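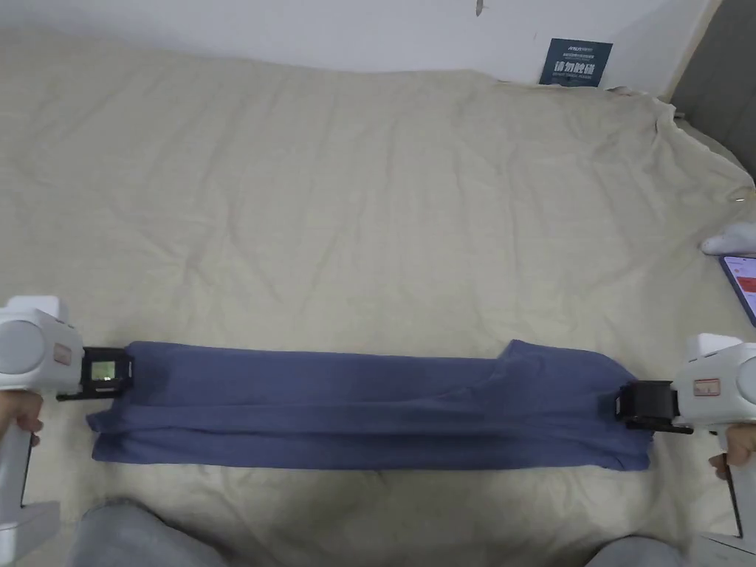

Home News Minutes Linen Cupboard Contact

Nillar Guest House Co-op - Minutes of the Linen Meeting, 18 Nov 2023

1. Welcome
Everyone was thanked very warmly for giving up part of a Saturday, and for the lemon slice, which disappeared before we had got through the apologies (there were none).

2. Folding
A long and good-humoured talk about how we fold the blues. It was agreed that long pieces be laid out flat on top of the duvet, folded lengthwise into a narrow band and smoothed along from the middle before the ends come in. Several of us have a habit of letting the lower layer poke out past the upper one, or of leaving a lump near one end - it does make the shelf look a bit sad, so please open it up and have another go.

3. Duvets
The beige duvets stay on the beds until the folding is done. Covers are to be aired on the verandah if the weather is kind.

4. Cupboard
The Samonte shelving quote came in at $1047, which felt like a lot for a cupboard. Held over. In the meantime the colours will be kept on separate shelves, blues at the bottom.

5. Other business
The Vella Street laundromat has changed its hours again. Pillowcases still missing from August, please look at home!

Meeting closed at 6 pm.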